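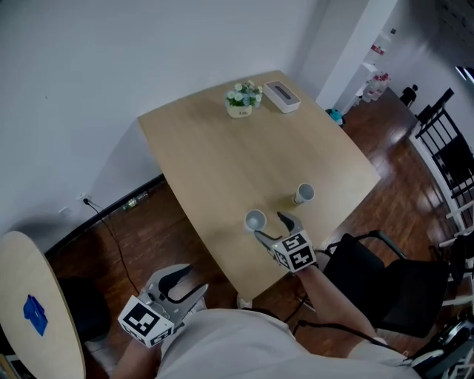

6 min read

January, second week with the Lins kit

Started at 8:40. Both grippers had been on charge overnight and both showed full. The left one still takes two presses to wake up, same as last week. I have written to Bruro about it and had an automatic reply with a ticket number.

The loan agreement says we return the kit or buy it at the end of the month. List price from Bruro is 2,516 euros for the pair, case and chargers included, Lindedex license for one seat included, head unit separate. Cinzia wants a yes or no in writing with reasons. This entry and the next few are where the reasons will come from, so I am putting in more detail than I normally would.

Plan for the morning was the two-cup task on the long table. Paper cups, upright, left hand idle or assisting, right hand does the pick. The plant and the tissue box stay at the far end in every take. I had thought of clearing them off, but Ornella wants ordinary clutter in the background and she is the one training on it.

Weight first. Nekon gives no figure in the manual, so I put one gripper on the parcel scale with its marker cube fitted: 953 grams. That is fine for ten minutes. After half an hour I notice that I hold my elbow closer to my side and the approach angle gets flatter. It shows in the trajectories too. The early takes come in at a fair slope from above and the late ones skim the table. Ornella says some variation is good. I say this is variation in one direction only, which means fatigue. We agreed on a pause after every twenty takes and I set a kitchen timer as well, as I lose track.

Finger travel is smooth. The trigger has a small dead zone at the start and then follows well. Paper cups are a fair test of this, as it is easy to crush the wall before you feel any load in the hand. I crushed two before I stopped closing by habit and started watching the rim. There is no force readout. Lindedex shows opening width only, and with a soft object the width keeps going down after contact, so you can't read the contact moment off the curve. I would pay extra for a load cell. Wrote this down for the Nekon feedback form.

Marker tracking. The cubes are a good size and hold still on their mounts. I could not get either one to shift by hand. Head view sees the right cube nearly all the time when I work in the middle of the table. The left one drops out when I let that hand hang low and tip it outward, which I do without thinking between picks. Lindedex marks the dropout in orange on the timeline and fills gaps shorter than half a second. Longer ones split the take, and the split pieces get new numbers, and the notes I typed stay with the first piece. That last part is a plain bug. Sent it to support at 10:15.

Cable. The manual shows the lead going over the shoulder and down the back. I tried that and it pulled when I leaned toward the far end of the table. Across the front works better for me. It brushes the right forearm now and then but it has not caught on anything. A clip would fix it. There is no clip in the case.

Lunch 12:30. Ornella came down with last week's export on her laptop and we went through it at the table. Her loader reads the Lins files without changes, apart from the time stamps, where the head unit and the grippers disagree by a constant amount that changes at every restart. So it is constant within a session and useless across sessions. There is a sync step in Lindedex, third menu, where you tap the two grippers together and it lines up the peaks. I had skipped it every day because the quick start sheet leaves it out. The full manual has it. I did it before the afternoon takes and the offset was gone on her plots. Last week's files will need a correction by hand, one per session. My job, tomorrow.

Afternoon was glass. One clear cup with a slightly ribbed side, stood toward the front of the table. Reasons for glass: it is what Cinzia's customer wants handled, and it gives the depth estimate in Lindedex a hard time. Tracking of the grippers is not affected, as it uses the markers. The object estimate is another matter. With the paper cups the software put its box in the right place in nearly every take. With the glass it put the box on the table surface behind the cup or gave up. Ornella does not use the object estimate, so for us this costs nothing, but the brochure has it in bold and I will say so in the report.

The mesh pads grip glass well enough. I expected slip. I tried slow lifts, quick lifts, and a lift with the hand turned on its side, and the cup stayed put. Setting it down is harder. The pads hold on for a moment after the fingers begin to open, so the cup gets a small tug sideways. Opening slower helps. I would not want that tug learned as part of the motion, so I threw out the first takes where it was strong and did them over.

Battery. Fresh charge to the low warning was 70 minutes on the right unit, with the camera running all the time. The left lasted longer, probably because it spends more of its life idle. The chargers are slow. With one set of batteries the kit does a morning and then sits. Bruro sells spares and I have asked for a quote.

Then a look at the gripper cameras by themselves, without the head view. The lens is very wide. Both fingers are always in the picture, the gap between them points at the work, and there is still enough of the room to either side to know where you are. Straight lines bend hard near the rim and the corners go dark. Lindedex can flatten it, at the price of the outer part. Ornella wants it raw.

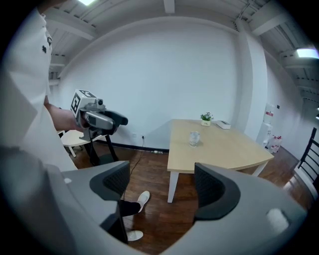 View from one gripper with the second unit at left and the glass cup on the table.

Ceiling lights come out bright in this view, and exposure moves when the wrist tips up. There is a lock for it in the settings, under Advanced, and it does not survive a restart. Added to the morning checklist, after the sync tap.

Stopped at 17:05. Export ran while I tidied. Since the kit came we have over 1,000 takes on the drive, good and bad together. I have not sorted them. File sizes are larger than Bruro told us on the phone, and the drive Cinzia lent me will not last to the end of the month at this pace. Asked her for a second one. She asked if I could record less.

Where I stand on buying: hardware yes, with spare batteries. Tracking is steady, the build is solid, the fingers do what the trigger asks. Software, I am less sure. The note bug and the exposure lock are small things and both cost me time every day. If support answers before the loan is up I will count it in their favor.

For tomorrow:
Time offsets for last week's sessions, by hand.
Sync tap first, then exposure lock, then takes.
Paper cups again with the left hand kept higher.
Find a clip for the cable.
Ask Ornella if she wants the two cups moved apart or left as they are.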